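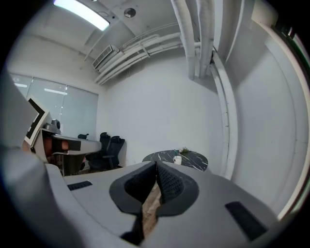

Killden hand gripper: upkeep meeting

Minutes, October. Started 2:00 in the small office.

1. Last minutes
Accepted, with one correction. The pads were listed as "fixed." They had been cleaned. Bovby asked that we stop using the two words as if they meant the same thing.

2. Finger pads
The supplier, Trurkine, says the mesh-faced pads will last the whole project. The meeting did not accept this. No test was attached to the claim and the sales sheet doesn't say what was being picked up. We go on checking the rubber rims by hand before each session and swap pads in pairs when a rim starts to lift. Five spare pairs are in the drawer. Adugna wants eight before anyone signs off on the winter schedule. Order goes in this week.

3. Finger alignment
There was a long discussion. The written procedure says to close the fingers and look for an even meeting line at the tips. Two people followed it on the same gripper and wrote down different results, so it is hard to see what the procedure is measuring. Suggestion: close on a strip of paper and pull. Some doubt that this is any better. It will be tried on the Killden unit only, and both results go in the log, including the bad ones.

4. Lens and marker board
Wipe the lens with the dry cloth, no spray. The request to buy the calibration software upgrade was turned down again. The case for it was one chart with no units on it. Check that the black-bordered board is seated tight before blaming the software for drift.

5. Log book
Entries reading "seems OK" will be sent back.

6. Other business
Trurkine has offered a remote service plan. Not clear what can be serviced remotely on a thing you hold in your hand. Bovby to ask for the terms in writing.

Closed 2:50. Next meeting when the pads arrive.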